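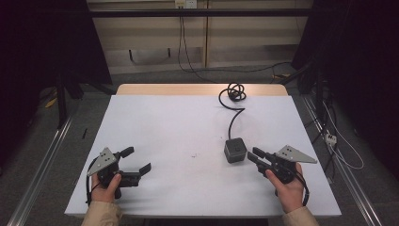
Attachment 1 - gray cube on the table, cord still attached

Ticket 1584
Opened: April 2019
Product: Lokwood desk cube, dark gray
Site: Alstead, ground floor room
Status: reopened

Problem as reported
Cube cuts out when its cord is moved. Comes back by itself, sometimes in a minute, sometimes after lunch.

Entry 1
Support says the cord is "likely under tension." I doubt it. There's a whole coil of spare cord lying at the far side of the table, in a tangle. If anything there is too much of it. Asked what tension they had in mind. No answer to that part.

Entry 2
Told to wipe down the table and try again, as dust can get in under the cube. The white top does have specks and smudges on it. I wiped it. Cube cut out 2 times the same afternoon. I don't see how a speck on a table gets into a closed box, but it's done and logged.

Entry 3
Support now suspects the wall outlet. Plugged a Vevell lamp into the same outlet and left it on for 195 minutes. Lamp never flickered. Support replied that a lamp "is not a comparable load." Maybe so. Then please say what is, and I'll plug that in.

Entry 4
Untangled the coil and laid the cord out straight across the carpet. Worked fine until I picked up the cube to put it back - then out again. To me that points at the spot where the cord goes into the back edge. Support's form has no box for this, so I put it under Other.

Entry 5
Offered a longer cord from Huỳnh at my own cost. Declined. The cord I have is long enough, as anyone looking at the attachment can tell.

Entry 6
Ticket was closed as "resolved by cleaning." It was not. Reopened. Bought under order 400, warranty runs to July. Requesting a replacement cube with its own cord, and I'll send this one back as is.

Waiting on: Lokwood support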